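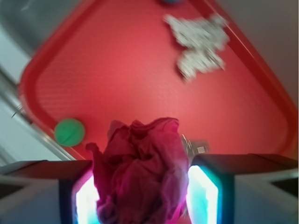
Gowda is a small dye works on the edge of Karia, and once a year it opens its doors for an afternoon. I had wanted to go for a while, having bought dyed cotton at fairs without knowing much about how the colour gets there. Pink is what most visitors ask about. It is a hard colour to keep even, and a crumpled piece of magenta-pink cloth shows why people like it so much, bunched up so that the folds and creases show and the colour looks deep. Put it against a red tray and you also see how far towards blue it leans, which I would not have noticed with the cloth on its own.

The works is a short walk from the bus stop at the bottom of the hill. There is parking in the yard but it fills early, and the lane is narrow, so I would take the bus. Tickets are bought at the gate. We were put into groups of six and given a time to go in, and my group waited in the yard next to the old boiler house. There is a bench and a tap there but no shelter.

The tour starts in the store. Cotton arrives on rolls, undyed, and is a good deal yellower than I expected. It has to be scoured before anything else is done to it, to take out the waxes and whatever was put on the yarn for weaving. Our guide let a drop of water fall on a piece of unscoured cloth, where it sat in a bead, and then on a scoured piece, where it went straight in. If the scouring is poor the dye takes in patches, and by then it is too late to do much except dye the whole lot a darker colour.

Next door is the dye room. It was warm and loud, and the floor slopes to a drain down the middle, so wear proper shoes. They work mostly with reactive dyes for cotton and keep the bath at 60 degrees for the main range. Salt goes in first to help move the dye on to the cloth, then soda ash to fix it. The guide said the soda is added in stages, and that hurrying this part is the usual cause of streaks. She also said the rinsing uses more water than the dyeing does. I had never thought about that, and several people in the group asked about it. The works now saves its last rinse and uses it as the first rinse for the next batch of the same colour.

The part I liked best was the shade room upstairs. It is painted grey and has a cabinet with different lamps in it, one for daylight, one for shop lighting and one like an ordinary household bulb. Two greens that matched under the first lamp were plainly different under the third. Along the back wall are the recipe drawers, with 243 shades on cards, each with a snip of cloth stapled to it. The oldest cards are handwritten and some have faded, so the snip no longer agrees with the recipe. They keep them anyway. The pinks and purples have a drawer to themselves, and the names are mostly just numbers, apart from a few that were made for one customer. One called Beka is a brownish plum that I would happily have had as curtains.

Finishing is done in a long shed across the yard. There is one drying frame, a Gemia, which was not running while we were there. The cloth is held along both edges by pins and goes through hot air, and this is also where the width is set. You can find the row of pinholes along the selvedge of most dyed cotton if you look for it -- I checked a tablecloth when I got home and there they were.

The shop is in the front office. Remnants are sold by weight and cost much less than at the fairs, though you have to dig, and the larger pieces had gone by the time my group came out. I bought two lengths of a dull blue and some offcuts for patchwork. The card machine was working but slow. Tea was in the canteen, with a decent fruit cake. The toilets are up a flight of steps and there is no lift to the shade room, so anyone who has trouble with stairs should ring beforehand and ask what can be arranged.

The whole visit took most of the afternoon with the wait. The last bus back to Karia leaves at 6.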